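Wrist views, thin objects and one result that held 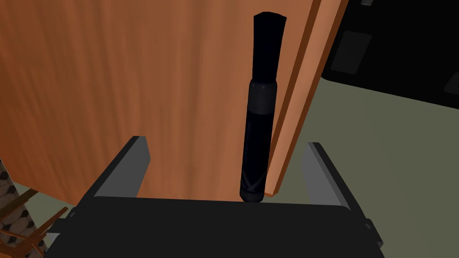
2 min read

Tuesday, June 9, 2026

The Drovlow policy is trained entirely in simulation, on renders from the wrist view. Upright cylinders were its weakest class in May. A dark, slender one standing close to a wooden panel gives the depth head very little to work with, and the predicted grasp centre drifted towards the panel edge.

Halima Wanyama suggested dropping the depth head during approach and regressing the offset between the object's axis and the midpoint of the open fingers. I generated 2713 approach episodes in furnished rooms, held back 1000 for testing, and trained the rest at 10 control steps per second.

Median lateral error fell by 30 per cent on the held-back set. Most of the gain came from dark objects. Pale ones barely changed.

Two caveats. The offset is undefined when the object leaves the view, so I hold the last value, which is crude. I have also not varied the finger opening at the start of an approach.

The Enley rooms are next, with more clutter at floor level. I will rerun the baseline there first, as the old figures used a different renderer.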